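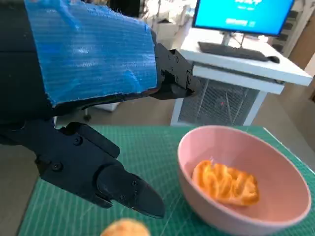

Blue corrugated plastic sheet with fine ribs and a straight-cut edge.

Corrugated Plastic Sheet: Frequently Asked Questions
Mivholm Sheet Supply, Vukinstead branch

What is corrugated plastic sheet made of?
Everything we stock is polypropylene copolymer. Two flat skins are joined by a row of thin vertical walls, extruded in one pass. The channels between the walls are called flutes. The sheet contains no paper and no glue.

Which way do the flutes run?
Parallel to the second dimension on the order form. A sheet bends easily along the flutes and resists bending across them. If the sheet has to wrap around a pipe, a post or a table leg, the flutes should run lengthwise along that item. Orders that leave the flute direction blank are cut whichever way wastes less material, and we do not accept returns on those.

What is the widest sheet you can supply?
52 inches, measured across the flutes. Length is limited by what fits on the truck. Wider panels have to be joined with H-channel, sold separately in black, white and clear.

How do I cut it?
A sharp utility knife and a steel straightedge are enough for the thinner grades. Cuts along the flutes can be made by running the blade down one channel. Cuts across the flutes need two passes: the first through the top skin and walls, the second through the bottom skin. Change the blade often. A dull blade drags the plastic and leaves strings along the edge. These can be trimmed, or passed over quickly with a hot air gun on its low setting.

Scissors will cut the thinnest grade but crush the flutes on either side of the line.

How do I make a fold?
For a fold along the flutes, slit one skin only and fold away from the slit. For a fold across the flutes, crush the line first with a creasing wheel or the back of a butter knife, then fold slowly. Folds made in a cold shop in February tend to whiten and may split. Let the sheets come up to room temperature overnight.

What adhesive works?
Very few do. Polypropylene has a low surface energy and most general-purpose glues peel off it clean. Mechanical fastening is our first recommendation: plastic rivets, cable ties through punched holes, or staples with a wide crown. Double-sided tape rated for low-energy plastics will hold light loads. Hot melt holds for a while and then lets go, especially outdoors. Radka Kolev at the trade counter keeps a sample board of tapes that customers are welcome to pull at.

Can it be used outdoors?
Standard grade is not UV stabilized and becomes brittle with long exposure to sun. Order the Tultar grade for outdoor work. It costs more and is available in white, blue and green only. Dark colors move more with heat than white, so drill fixing holes oversize and do not tighten screws fully.

Do dirt and water get into the flutes?
Yes, if the ends are open. Install panels with the flutes vertical and seal the top edge with foil tape. Leave the bottom edge open, or cover it with vented tape, so moisture can drain. For food areas and anything that gets washed down, ask for heat-sealed edges.

Is it safe next to hot equipment?
No. Sheets soften well before they melt, and a softened sheet sags under its own weight. Keep it away from heaters, exhausts and lamps. Standard grade is also not flame retardant. A flame-retardant grade can be ordered, with the test certificate supplied on request.

Is there a minimum order?
Full sheets in stock colors have no minimum. Custom colors start at 40 sheets per color and thickness. Lead time on custom colors is nine business days from approval of the color chip - not from the date of the inquiry.

How are orders packed?
Flat on pallets, strapped, with a scrap sheet top and bottom. A pallet can weigh up to 600 pounds, so have a forklift or pallet jack ready. Our drivers unload to the curb only. Store sheets flat and out of the sun. Sheets leaned against a wall take a bow that does not come out.

Do you take back offcuts?
Clean, unprinted polypropylene offcuts can be dropped at the rear door on Wednesday before noon. Remove tape, rivets and staples first. Printed sheets and sheets with vinyl lettering are refused.

Who do I contact about a cutting drawing?
Send drawings to Ovidiu Tănase in the cutting room, with flute direction marked by an arrow. Invoices and credit accounts are handled by Jeanie Shearer.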